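4. First recording with the Ciltau hand grippers

Read section 3 before you start. The grippers must be paired with the recorder and charged or on mains power. Allow 14 minutes for a first session, including the finger check.

4.1 Preparing the work surface

1. Place a plain, light-coloured board on a steady table. Avoid glossy boards – reflections upset the gripper cameras.
2. Set the lamps to at least 900 lux at board height.
3. Lay one folded cloth on the board, within easy reach of both hands.
4. Lead each cable away from the wrist and over the front or side of the board. Leave enough slack to reach the far edge.

Caution: Do not wrap the cables round your forearm. A sudden pull can damage the socket in the housing.

4.2 Checking the fingers

1. Hold one gripper over a bare part of the board and open it fully.
2. Look at the live picture from that gripper. The tips of both fingers must be in view.
3. Wipe away any specks from the pads with a dry cloth. Small scuffs do not affect recording.
4. Close and open the gripper 3 times. If it sticks, see section 8.
5. Repeat with the other gripper. 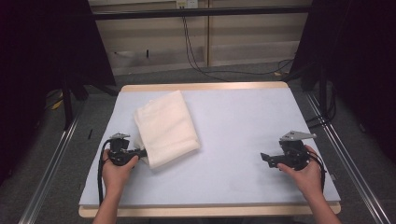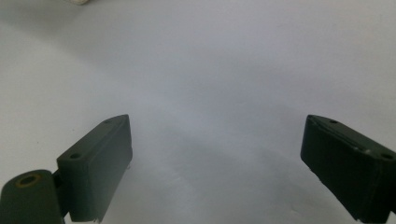
4.3 Recording a fold

1. Hold both grippers at about the same height with the top plates facing up.
2. Press the start button on the recorder and wait for the tone.
3. Take the nearest edge of the cloth with one gripper. Bring in the second gripper only when the first has a firm hold.
4. Make the fold at an even speed. Keep your bare fingers off the cloth.
5. Open both grippers, lift them clear and press stop.

Note: If the cloth slips, carry on to the end and mark the take as failed. The Cudeo software keeps failed takes in a separate folder and they can be used later.

Note: A take longer than 8 minutes is split into two files. Both carry the same take number.

Caution: Keep the grippers apart when closing them. The pads can pinch skin.

4.4 After the session

1. Switch off the recorder before unplugging either gripper.
2. Store the grippers with the fingers open.

Section revised 12/23/19, A. Dursun, Nitard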